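**Rotulagem e adulteração de mel: nota técnica**

22 de junho de 2021

A Floltura concluiu a análise de 84 amostras de mel compradas em lojas virtuais. O método combinou razão isotópica de carbono e perfil de açúcares por cromatografia líquida.

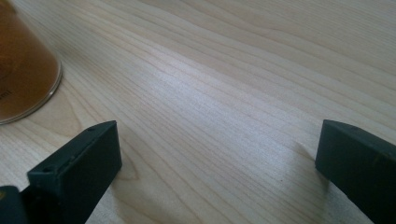

O que caracteriza a adulteração? A presença de xarope de cana ou de milho não declarado, detectável pelo desvio isotópico em relação à proteína do próprio mel.

Duas amostras excederam o limite adotado no protocolo. Ambas provinham do distribuidor Kondby, que pediu contraprova.
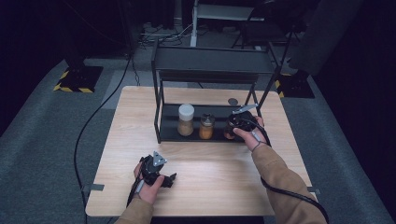 Dalal Saab escreveu à redação que o limite é permissivo para xarope de beterraba, planta C3, e que o ensaio isotópico, sozinho, não o detecta. A observação procede; a próxima rodada, em dezembro, incluirá ressonância magnética.

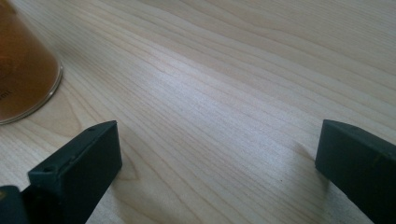

A umidade foi medida por refratometria a 20 °C. Valores altos favorecem a fermentação, sobretudo em frascos abertos com frequência. Para inspeção visual de cristais, uma superfície clara e lisa, como o tampo de madeira da foto, dá pouco contraste; o protocolo pede fundo preto fosco.

Os lotes reprovados permanecem retidos até a contraprova.
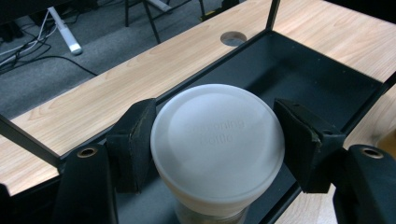

O laudo de cada lote informa o código do produtor, a data de envase e a incerteza de medição. Pedidos de cópia devem indicar o número do lote.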